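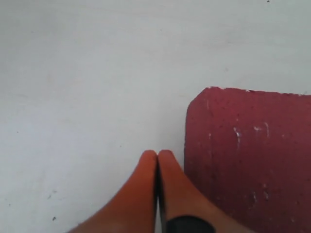
The pleasures of a plain brick wall

I fell for brick on a wet afternoon in Sondham, standing at a bus stop with nothing to read. Opposite the stop there's a long garden wall, head height, older than anything behind it, and I had been catching the same bus past it for years. That day the bus was late and the rain had turned the whole wall dark, and I noticed for the first time that it had a pattern. Long brick, short brick, long brick, short brick, all the way along, with the row above shifted so that each short one sat dead in the middle of the long one below. I missed the bus when it came. I was across the road with my nose against the wall.

That pattern is called Flemish bond, and if you learn one thing from this article, let it be that, as it will change every walk you take from now on. A brick laid lengthways, showing its long side, is a stretcher. A brick laid so you see only its end is a header. Flemish bond has them turn about in every row (bricklayers say course). English bond gives you a whole course of stretchers, then a whole course of headers, then stretchers again. Stretcher bond, the one on almost every house put up in my lifetime, is all long sides and nothing else.

Why should anyone care? Well, the header is a brick you're looking at end on, so the rest of it is going back into the wall. In a solid wall it ties the front to the back. When you see headers you are very often looking at a wall that's a whole brick thick, holding itself together by the way it has been stacked. Modern house walls tend to be two thin walls with a gap between them, joined by metal ties, and there's no call for headers at all. So the pattern on the outside is a clue to what's going on inside, and you can read it from the top deck of a bus!

It isn't a foolproof clue, mind you. Builders have been snapping bricks in half to make false headers for a very long time, either to save money or because they liked the look. I find this rather cheering. There's a terrace near Sondham station where the fronts are beautiful Flemish bond and the sides, where visitors weren't expected to look, are any old thing. Walk round the corner of almost any old street and you'll catch somebody's great-great-grandfather cutting costs.

Learning to see the joints

Once the bonds had me, the mortar was next. For months I'd been staring at bricks and ignoring the stuff in between, which on an ordinary wall makes up a surprising share of what you see. Change the mortar and you change the wall. The same red brick looks soft and faded with pale lime mortar round it, and hard and sooty with dark grey.

The shape of the joint matters just as much. A flush joint is level with the brick. A bucket-handle joint is pressed into a shallow curve (people really did use the handle off a bucket for it). A weatherstruck joint slopes, so that it's pushed in at the top and comes out at the bottom, letting the rain run off. Late on a sunny day each of these throws a different shadow, and a wall that seemed flat at noon turns into something closer to knitting.

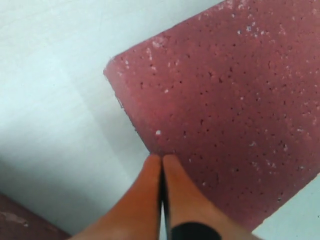

Lime mortar deserves a paragraph of its own, so it shall have one. It's softer than cement and it lets damp through. Water that gets into an old wall needs a way out again, and with lime it leaves by the joints. Fill those same joints with hard cement and the water has to leave through the brick, and after a few frosts the faces start popping off. You'll have seen this even if you didn't know what it was: a tidy grid of mortar standing proud, with each brick worn back behind it like a tray of empty ice cubes. My own back wall was like that when I moved in. A previous owner had clearly meant well.

I spent a whole spring raking it out with a plugging chisel and putting it right. It's slow work and I loved every minute, apart from the bits above shoulder height. You rake to twice the depth of the joint's width, brush out the dust, damp everything down, and push the new lime in with a thin iron, firmly, a little at a time. Then you hang wet sacking over it and keep it from drying too fast. I checked on mine the way people check on a sleeping baby.

A day at Strobel

After all that I wanted to see where bricks come from, and last November I got myself on to one of the open days at the Strobel yard, an hour by train from home. They still make a small range by hand there, and if you ever get the chance to watch a brick being thrown, take it.

The clay is dug in autumn and left out in heaps for the weather to break down. By the time it reaches the bench it has the feel of stiff bread dough. The maker cuts off a lump, rolls it in sand, lifts it above the head and slings it down into a wooden mould, hard, so that it fills the corners in one go. A wire takes the extra off the top, the mould is tipped, and there's your brick, wobbling slightly. The folds and creases that run across the face of a handmade brick come from that throw. I'd always taken them for wear. They're there from the first second of its life, and no two bricks have them alike.

The hollow in the top of many bricks is called the frog, and there are at least 4 stories about how it got that name, none of which anybody at the yard would swear to. Handmade ones have a frog on one side only. Many factory bricks are pushed out in a long ribbon through a die and cut with wires, and those have no frog at all, though they often have holes right through.

Then comes drying, which takes weeks, and then the kiln. Iron in the clay gives you red. Chalk pulls it towards yellow and cream. Starve the fire of air near the end and the reds go plum and blue. Where a brick sat in the kiln matters too, and the ones nearest the heat can come out with glassy dark ends, which the old bricklayers saved up and used as headers to make a chequered wall. So somebody's uneven firing became somebody else's decoration, and you can still see it on farmhouses all round Berkinska.

I came home with clay in my cuffs and one brick in my rucksack, a second with a thumbprint in the side, which cost me less than my sandwich. It's on my desk as I write.

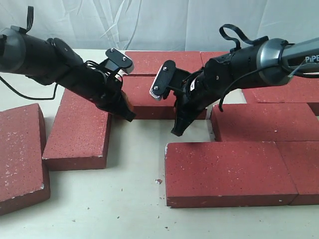 Where to start looking

The loveliest thing about this hobby is that you have probably already paid for the kit, and it's a pair of shoes. I'd begin with a street you know well. Look at the ground-floor walls first, where you can get close, and then look up, as chimneys are where bricklayers showed off. Look over the windows too. In a good old house the bricks above a window will have been rubbed down on a stone until they are slightly wedge-shaped, then set in a fan with joints as thin as a playing card. Those are gauged arches, and I have stood under some in Taltetti that made me laugh out loud with pleasure.

Taltetti would be my pick for a first proper outing. The old malthouse there has English bond on the lower half and Flemish on the upper, with a wobbly seam where one crew seems to have handed over to another. The lane behind it has a crinkle-crankle wall, the kind that snakes from side to side. It looks like an extravagance and is quite the opposite, as the curves keep it upright at just half a brick thick, where a straight wall of that height would want buttresses. Number 177, at the far end, has a bricked-up window where you can pick out the newer bricks by colour alone, and they must be a good 50 years younger than their neighbours.

Take a notebook if you like drawing. I do little sketches of the bond, 5 courses high, and jot the colour of the mortar beside them. Carry a ruler as well. Old bricks tend to be thinner than modern ones, and measuring a course or two is the quickest way I know to spot a repair. Be nice about front gardens, and say hello to anybody who comes out to see what you're up to. In my experience they start off wary and end up showing you the back of the house, where there's often a much better wall.

Rain helps, by the way. Colours come up, the lime stays pale a little longer than the brick does, and the pattern jumps out at you from right across the road. I went back to my bus stop wall last week in a proper downpour and found a row near the bottom that I'd never spotted, all headers, running the whole length of it. I haven't worked out what it's doing there yet.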